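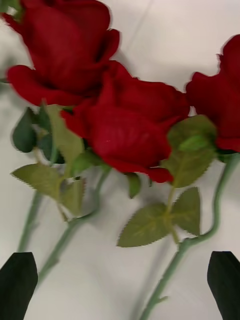
Search this book Go
Home Contents Glossary Index

Chapter 3
What Do Flowers Mean?

Filed under: Customs and Symbols, Level 2 readings

Most people will tell you that a red rose stands for love, and many will add that it always has. You should doubt the second part. Claims that begin with "always" are easy to make and hard to check, and the so-called language of flowers is full of them.

Take the flower dictionary. In the nineteenth century, small books listing blooms and their meanings sold well as gifts. It is often said that lovers used them to send secret messages. Did they? A book on a shelf proves that someone bought it. It doesn't prove that anyone followed it, and the lists didn't agree with one another. A sender with one book and a reader with another could have had a very confusing June.

Eyerusalem Araya compared 37 such lists for the Londwood archive and found a single plant given opposite meanings in 3 of them. Hubert Ziółkowski, who thinks the custom was real but rare, replied that people muddle through with poor codes all the time. He may be right. He has yet to produce the letters.

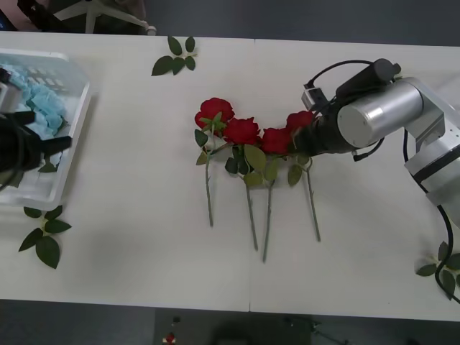
Number is a favourite subject of the modern guides. One rose is said to mean one thing and a dozen another, and shops print charts to match. Ask where a chart came from and you will usually be shown another chart. Four red roses laid side by side on a white table might be a message, an order waiting to be wrapped or somebody's decoration, and the flowers alone can't settle it. We need to know who sent them, who received them and what both believed.

Before reading on, write down what you think a yellow rose means, and then who told you. Keep the note for Section 3.2.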